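The great chair clean

I came to office chairs late in life, having spent years working at kitchen tables and wondering why my back hurt. So when Gretance moved into the old seed merchant's in Coltow and I took a desk there, I was thrilled to be handed a proper one, with a mesh seat and levers and everything.
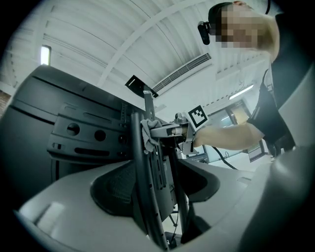
What I hadn't thought about was how filthy a chair gets. You sit on it all day, you eat a cheese scone over it, you hang a damp coat on the back, and then you wipe your desk on a Friday-ish sort of whim and feel terribly virtuous! I'd had mine since December and never once given it a cloth.

Shanti Goel put me right. She used to look after the furniture at a hotel in Taltley (600 chairs, all dusted by hand) and she can't walk past one without running a finger along it. "Start at the back," she told me, "and get down low, you've no idea what's going on under there."

So down I got. The plastic on the back has grooves in it, and grooves are where the fluff goes. Then there are the slots and little round holes, lovely for the look of the thing and awful for anyone with a duster. I went at them with a cotton bud and a barely damp grey cloth, scrunched up so there was always a fresh bit to turn to. Frames are easy by comparison. One long wipe and you're done, and it's very satisfying if, like me, you enjoy seeing the muck come off on the cloth.

Mesh is another matter. I made the mistake of wetting mine and sat on a cold patch until lunch. Davina Urquhart, at the next desk, swears by a soft brush and a vacuum on its lowest setting, and I've come round to that (though I still do the rims with a cloth, they show every fingerprint). She spends 12 minutes on hers. I take longer, mostly because I stop to chat.

My sister in Innes has four dining chairs with cane seats and says I don't know I'm born. I'm going over next month with my brush.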